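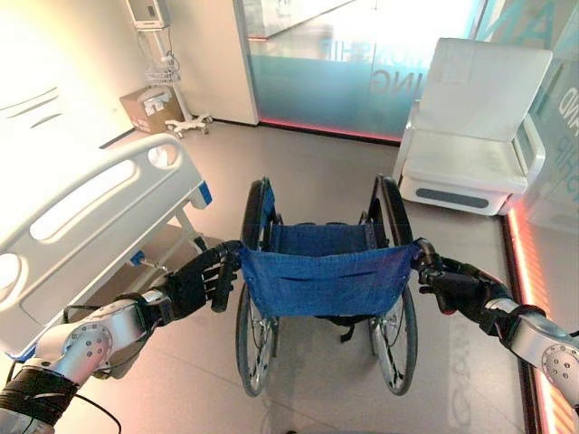

Workshop notes, January, written up at 22 minutes past nine with cold tea

Right, the second Flornosia evening. I said I'd keep proper notes this time, so these are for me and for whoever runs the next one (Ivana, probably, if she still wants it after reading this!).

We were working on stories for the housing hearing in Ernholm. Same exercise as before: tell your partner what happened to you, then tell it again in half the time. It went much better than in the autumn. People stopped apologising before they began, which was eating up most of their first minute, and I hardly had to ring the bell.

The Boveck story is the one I keep thinking about. It's a rent strike, there are 178 households in it, and the teller wanted every one of them to count. I understand that. But the number came first and we all sat there trying to picture it. When she started with the letter on the doormat instead, the room went quiet. She got to the 178 near the end and it landed like a brick. I want to try that order with the others.
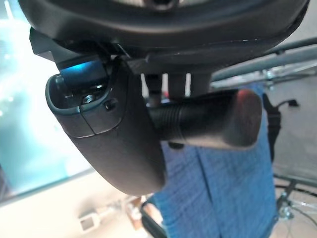 She did ask whether moving the number made it less true, and I gave a waffly answer. Ivana's was better: say it late, say it once, and have the paper in your hand in case somebody asks. I've pinched that for the handout.

Consent took almost 29 minutes and I'd planned for ten. Two people had stories with a neighbour in them, and the neighbour hadn't been asked. We agreed to change the street and the job, and to leave the children out altogether. I'm still not happy about the Acuña one, where anyone local would know the family in a second. Parked until I've rung them.

Things to fix: the warm-up is too long (cut the second round). The feedback cards need bigger boxes, everyone was writing up the sides. And I must stop jumping in with my own example when there's a silence, I did it twice and both times someone was just about to speak.

Next time we do questions from the floor, the hostile sort. Ivana has offered to play the grumpy councillor and is looking forward to it far too much. I need to write her 2 nasty questions per story and send them over, plus the revised handout.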